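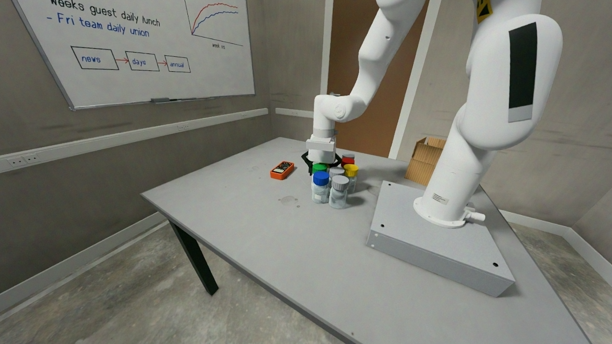

Cold Weather Station Log, Ellgate Site
Entry for January, opened 06:40

The overnight minimum at the Ellgate mast was the lowest of the season. The wind was light from the northwest until shortly after 03:00, when it backed to the west and a thin layer of cloud came in. The temperature rose a little under the cloud and then fell again once it cleared. Both movements are plain in the trace and should be kept when the record is checked.

The lower thermometer stopped reporting at 04:15 and resumed at 05:05. The logger itself did not restart during this period. The cable joint at the foot of the mast is the likely cause, as the same joint gave trouble in December. It has been cleaned and wrapped again. Values between those times are to be marked as missing and must not be filled from the upper thermometer. On a still night the two levels can differ by several degrees, and last night was mostly still.

Snow depth at the stake was 31 cm at the morning reading. The stake leans slightly to the east and was read on the north face, as usual. The drift behind the fence has not been measured.

Comparison with Tarach

The Tarach station lies 300 m higher and was warmer than Ellgate for most of the night. This is the expected pattern when cold air drains into the valley and settles. The difference closed during the cloudy spell and opened again afterward. Tarach reported no gaps. Its clock was four minutes fast when last checked, and the correction has been applied to the table but not to the plotted chart. Please use the table.

Clollton sent its morning figures late and without wind. A second request has been made.

Frost on the wind gauge

The cups at Ellgate showed rime on the west side at first light. They were turning freely when touched, but the calm readings after 05:30 should be treated with caution. The heated gauge from Leka remains in its box until the power supply is approved. It draws more current than the present battery can give through a full night, and running it for part of the night would leave a record that is difficult to use.

Battery and supplies

Charge was at 76 percent at the time of the visit. The solar panel had a crust of snow along its lower half, which was brushed off. The spare battery has been brought indoors to warm before charging.

Outstanding

Replace the cable joint at the mast foot with a sealed connector.
Correct the Tarach clock at the next visit.
Obtain the Clollton wind readings.
Straighten the snow stake after the thaw; do not disturb it before then.

Next reading at 18:00.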